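Why Does Metal Feel So Cold?

Try something for me. Put one hand on a wooden table and the other on a metal spoon that has been lying on that same table all morning. Which one is colder?

I bet you said the spoon! When I was a kid I was completely sure that spoons were cold things, the way ice cubes are cold things. But if you put a thermometer on the table and then on the spoon, you get the same number. They have both been sitting in the same room, so they are both at room temperature.

So what is going on? Your skin is fooling you a little. Your hand is warmer than the room, and when you touch something cooler, heat moves out of your hand and into it. Your skin doesn't really measure how warm the spoon is. It notices how fast you are losing heat. Metal lets heat rush away quickly, so your brain shouts "Cold!" Wood only lets it creep away, and your brain hardly bothers to mention it.

Stuff that lets heat travel easily is called a conductor. Stuff that slows heat down is called an insulator. Aluminum is a terrific conductor, and foam is a terrific insulator, mostly because it is full of tiny pockets of air. Air is very bad at passing heat along when it's trapped in little bubbles.

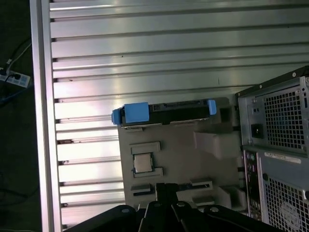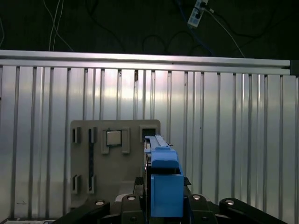

My neighbor Raymonde Robichaud taught me the best way to see this at home. You need 4 ice cubes of the same size, a metal baking sheet, a plate, a wooden cutting board and a piece of foam. Leave everything except the ice in the kitchen for an hour first. Then put one cube on each and watch. Before you start, guess which one will melt first – and write it down, so you can't change your mind later!

Most people pick the foam, because it feels the warmest. But the cube on the baking sheet wins by a mile. Heat from the room and from the metal itself zips straight into the ice. The one on the foam just sits there looking pleased with itself.

I did this one February with my heating turned way down, and it still worked, only slower. I had time to eat a whole sandwich.

Now you know why pots are made of metal but often have plastic or wooden handles. Have a look around your kitchen and see how many conductors and insulators you can find. Don't touch the stove if it's on, please – ask a grown-up to help with that part.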